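**Wood grain** is the pattern made by the fibers of a tree as they are laid down year after year, and it is the thing most people notice first when they run a hand over a table, a door or an old kitchen spoon. The word is used a bit loosely. A carpenter may mean the direction of the fibers, a furniture buyer may mean the lines and swirls on the surface (properly called *figure*), and both of them will be understood perfectly well in the lumber yard.

## How it forms

A tree in a mild climate grows quickly in spring and slowly toward the end of summer. The quick wood is usually paler and softer, the slow wood darker and denser, and together they make one ring. Cut a board lengthwise and those rings show up as long stripes or, nearer the outside of the log, as the tall pointed arches known as cathedral grain.

## Working with it

Planing is easiest when the blade follows the fibers as they rise toward the surface. Going the other way tends to lift and tear them, as most beginners find out on a board they were rather fond of. Boards also swell and shrink across the grain far more than along it - a wide tabletop needs a little room to move through the seasons.

## In furniture

Pale woods such as maple, birch and ash have long been favorites for tables and desks, partly for the way they brighten a room. Makers often run the grain along the longest side, where it draws the eye down the length of the piece. 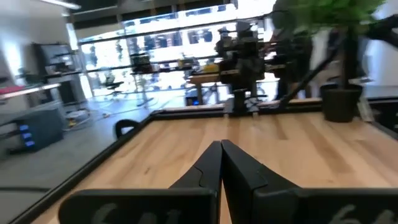

*Light-colored wooden tabletop with tan and honey-colored grain.*

## See also

- Growth ring
- Quarter sawing
- Veneer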